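Plaltgate Surfaces Programme
Interim report to the Munro Fund
Period covered: February to May

1. Purpose of the report

The Fund agreed to support the refurbishment and upkeep of small work surfaces at the Plaltgate site, together with the handling items that are used on them. This report sets out the progress made in the period, the condition of the surfaces now in use, and the spending to date. It follows the headings requested in the award letter. Matters relating to the second year of the award are dealt with only where they affect current work.

2. Work completed

The programme has 25 surface panels on its register. At the start of the period 11 of these were listed as needing attention, either because the finish had dulled or because the panel no longer sat level in its enclosure. All 11 have now been inspected and relevelled. Two have been withdrawn and will be replaced under the existing budget.

The pale marble-patterned finish chosen last year has been kept as the standard. Users were asked whether they would prefer a plain surface, and most were content with the present one. Small yellow items remain the usual handling pieces, as they stand out well against a light ground and are easily found at the end of a session.

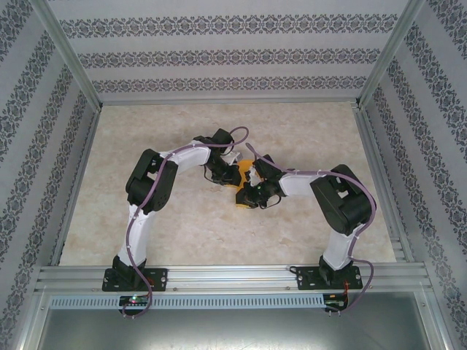
The compact enclosures continue to be preferred to the open benches. They take up less of the room, they can be cleaned in a few minutes, and items that roll do not travel far. The open benches at Jalitz have been retained for larger pieces, and no change to that arrangement is proposed.

Cleaning is now carried out at the close of each day using a soft cloth and a mild solution. The previous practice of using a scouring pad on stubborn marks was stopped in March. The written instructions have been revised to match and a copy is kept beside each enclosure.

3. Condition of surfaces

Wear was the main concern raised in our last report. The inspection looked at level, edges and finish, in that order. Level and edges were found to be satisfactory on all panels remaining in service. The finish is less even. A glossy surface shows every mark when light falls across it, and fine scratches and scuffs that pass unnoticed in general use become plain where there is a strong reflection.

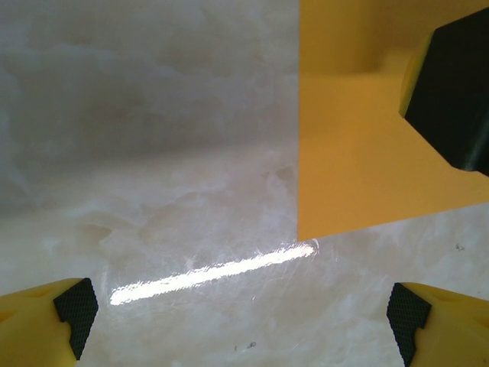 Plaltgate Site: Surfaces and Fittings Team

Scratching of this kind does not affect use, and the team does not recommend replacing a panel on those grounds alone. It does make small items harder to pick out under direct lighting. A matt sample has been requested from Tultivetti, who supplied the present panels, and will be tried in one enclosure before any wider order is considered. The cost of the sample is covered by the original quotation.

The handling items themselves were checked at the same time. Those with rough or chipped edges have been taken out of use, as they are the likeliest cause of further marking. Replacements will be bought in the same range of yellows so that existing sets can still be made up.

4. Expenditure

Spending on cleaning materials and minor fittings came to £231 in the period and is within the amount allowed. The two replacement panels have been ordered but not yet invoiced, and will appear in the next statement. No transfer between budget headings is requested.

5. Next steps

Before the next report the team intends to fit the replacement panels, complete the trial of the matt sample and repeat the inspection of finish under the same lighting. The register will be amended to record the condition of each panel separately, in place of the single entry now used for each enclosure.

The Fund's agreement is sought to one minor change. The award letter provides for inspection once in each year. The team would prefer to inspect twice, at no additional cost, and asks that the wording be altered accordingly.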